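Kitchen Notes: Scallions Return to the Staff Menu in June

The Dillier staff kitchen will bring scallions back to the lunch menu from June, following requests received through the spring comment forms. They will appear in the Altıntaş lentil soup, in the cold noodle salad and, on request, as a topping at the egg counter.

Ilgın Bilgin, who manages the kitchen, has issued short guidance for all employees who sign up for preparation shifts. Each shift begins with 2 crates from our supplier, Trandus. Stalks are to be rinsed under cold running water, with particular attention to the point where the leaves divide, as soil collects there. Roots and any wilted tips are removed before cutting begins.

Two cuts are in use. For soup, the stalk is cut straight across into short lengths, and the pale lower section is kept apart from the green leaves. The pale pieces go into the pot with 300 grams of diced onion; the greens are added just before serving. For the salad, the knife is held at a slant so that the pieces have a longer face and take up more of the dressing — 200 milliliters per tray is sufficient.

Scallions are to be prepared on the wooden boards only. The stalk is laid flat, with the leaves allowed to extend past the board if it is long, and is cut with a plain, sharp knife.

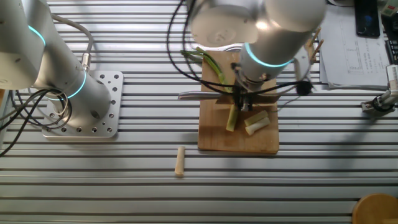 Pieces that roll off the board are to be placed in the compost container and not returned to the tray. Boards are washed by hand and stood upright to dry.

Cut scallions keep until the following day in a covered container lined with a paper towel. Containers hold 500 grams and must be labeled with the time of preparation. Questions about shifts may be left at the Jolance desk before 10 a.m.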